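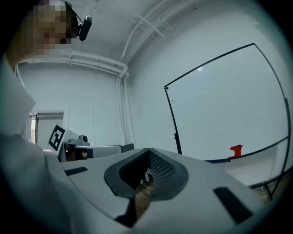 Home Blog About Me Letters Giving Contact

Glasses for Verier, and the long road up

Posted in April by Shahla Ansari

I have owed you this post for so long that two of you wrote to ask if I was still up in the mountains. I'm home, I'm fine, and my suitcase is finally unpacked except for one pair of wool socks that I can't quite bring myself to wash yet. Thank you for asking, and thank you even more for the envelopes that kept coming while I was gone. My neighbor stacked them on the kitchen table and the pile had slid over into the fruit bowl by the time I got back.

For those of you who are new, I'll back up a little. Jusent is a very small charity that gets eyeglasses to children in places where the nearest eye doctor is a day's travel off. I first heard about it from a woman I sat next to at a wedding (we were both hiding from the dancing), and I've been helping out in one way or another ever since. Mostly that has meant sorting donated frames in my dining room and writing thank-you notes. This was the first time I went along on a trip, and I said yes before I had really thought about my knees.

Verier is a hill town, though "town" may be giving it a bit much. There is one main street that bends back on itself, a post office, a bakery that sells out before eight in the morning, and a great many stairs. To get there you ride four hours in a shared van along the Roter, which is a green, noisy river that looks like it is in a terrible hurry. I had the seat over the wheel. There was a sack of onions between my feet and a schoolteacher named Mina asleep on my shoulder for most of the way, and I didn't have the heart to move. When she woke up she gave me half an orange and told me which families on our list had moved away over the winter. By the time we got out I knew more about Verier than I know about my own street.

We stayed at Pakzad House, which is a hostel for students whose homes are too far out to walk in every morning. Some of the girls come from villages so high up that they go home only when the snow is off the paths. I had pictured something rather solemn, and I'm ashamed of that now, because it was the loudest and funniest household I have ever slept in. There was singing on the stairs at five-thirty in the morning. There was an argument about a missing hair comb that went on for two full days and pulled in nearly everybody, me included (I was a suspect for a while). Dinner was lentils and rice and a sour pickle that I have been trying to make at home ever since, with sad results.

The eye checks were held in the school across the yard. We had 269 children on the list, and they came class by class, youngest first. My job was to stand by the letter chart and say "and the next line?" over and over in an accent that made the little ones giggle. Some of them had learned the chart by heart from listening outside the door, so after the first morning we turned it upside down and then traded it for another one. A boy named Omid told me very kindly that the second chart was harder and I should warn people.

I want to tell you about the fitting, because so many of you gave toward it and I think you should know what it was like. In the end 222 pairs went out. A few children needed more help than glasses could give and we are working on that (more below), and a good number could see just fine and were openly disappointed about it. One little girl with perfect eyes cried so hard that Mina found her an empty frame from the bottom of the box, and off she went, delighted.

The ones who did need glasses mostly went very quiet. I had expected shouting, or at least a big smile like you see in the brochures, and there was some of that. But a lot of them just stood there and looked at things. One girl of maybe eleven put hers on, walked to the window, and looked at the hill across the river for so long that the line backed up behind her. I asked her what she was looking at and she said, "Goats." So I looked too. There were goats! I had been there three days by then and hadn't noticed them at all.

I had to go and stand in the hall for a minute after that one.

Now, some honest grumbling, because I promised when I started this blog that I would never make this kind of work sound prettier than it is. We brought too many large frames and nowhere near enough small ones. The hard cases got held up, so the first thirty or so children went home with their glasses wrapped in squares cut from a bedsheet, and I hope those haven't ended up scratched already. We also did a poor job of telling the parents ahead of time what we were up to. One father walked down from his village to ask me, quite rightly, who had decided his son needed anything. We sat on the school steps and drank tea and talked it through with Mina's help, and he left with his son's glasses in his pocket, but he shouldn't have had to make that walk. Next time letters will go out a month ahead, and somebody from the school will write them – not us.

I've also been thinking about the whole business of flying in, doing a thing, and flying out again. My daughter asked me straight out whether the money for my plane ticket would have been better spent on lenses. I paid my own way, as everyone on these trips does, but it is still a fair question and I didn't have a quick answer for her. Where I've landed, for now, is that the best money Jusent spends is on teaching people who already live there. Mina has started learning to do the basic screening herself. She is quicker at it than I'll ever be, and the children don't laugh at her accent.

So that brings me to what comes next. With everything that was in those envelopes on my table, we have $2,016 set aside for Verier. It will pay for Mina's training through the summer, a proper lens kit to stay at the school, and travel down to the city hospital for the children who need to see a specialist, each with a parent along. If you would like to add to it, the address is the same as always. Small frames are very welcome too, the smaller the better, and please do wrap them in something soft. No sunglasses, please, however nice they are. I have a whole drawer of them.

I meant to write about the bus back as well, and the landslide, and the man with the radio, but it's late and my tea has gone cold, so those will have to wait for another evening. If anyone has a good recipe for a sour green pickle with mustard seed in it, please, please leave it in the comments. I've ruined three jars.

With love,
Shahla

Contact | © Shahla Ansari, all rights reserved | Back to top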